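Workbench

A workbench is a sturdy table at which manual work is done. Most have a flat wooden top, fixed at a height that suits the user. Joiners' benches are heavier than those used for repairs or model making.

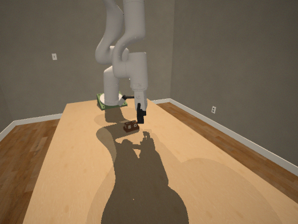
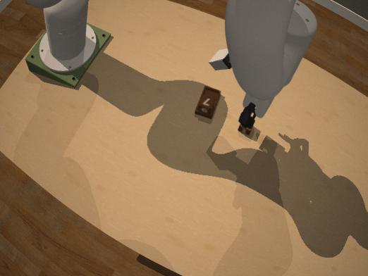
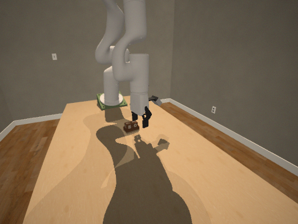 Softwood tops are cheap and easily replaced. Beech is harder and costs more. The Hudell bench, sold by mail order from Chisholm, had a top 100 mm thick and stood 800 mm high. The maker's last catalogue lists 1,413 sold. Oil or wax is often rubbed into the top to keep glue from sticking.

Comments
Tamara Oprea: My grandfather had a Hudell. It took four of us to move it.
darari13: Could you add something on vices?

Related articles
Bench vice
Sawhorse
Trestle table

Contact us | © Zunia Encyclopedia | Back to top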